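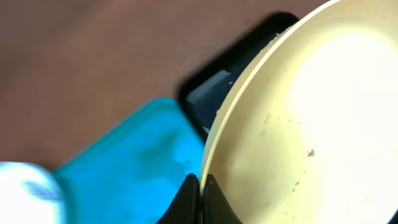

Item 1, Grasp planner. Orest reported on the new rim detector in Dreketti. It finds the edge well, but the depth filter still gives holes on shiny dishes. Sumathi noted that the glare on the cream plate washes out one side of the inside surface, while the rim held between the fingers stays clear – so we should fit the arc from the rim only. Agreed.

Item 2, Logs. Run 202 stops with a timeout in the planner. Abdelghani will replay it before Monday.

Item 3, Release. Hanne asks to keep the old filter as an option for 2 more weeks. No objections.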